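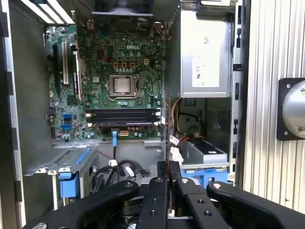
Dell tower on its side, cooler off, memory slots empty.

Okis bench gallery, desktop teardown

The pictures on this page show one Dell desktop with the case open, part of lot 62. Reference notes are kept under the project name Surnus. Click a picture for the full-size version.

Board and power supply. The processor is in its socket under the metal retention bracket. All four memory slots and the three expansion slots at the left are free. A blue SATA cable runs off the lower edge of the board. The silver power supply keeps its label, with the CE mark readable.

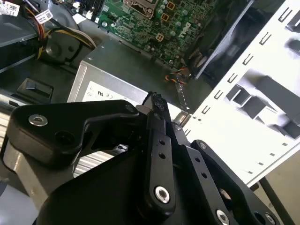 Category: Cables and connectors

Thin gray flat cable, held near the motherboard. Flat cables are logged by length and connector type before they go in the tray. The green board has two orange chokes and a small orange four-pin power connector near the capacitors. Orange, black and yellow wires lead to a small connector near the board edge.

Lot list: 944 entries. Last updated 13 Nov 2020.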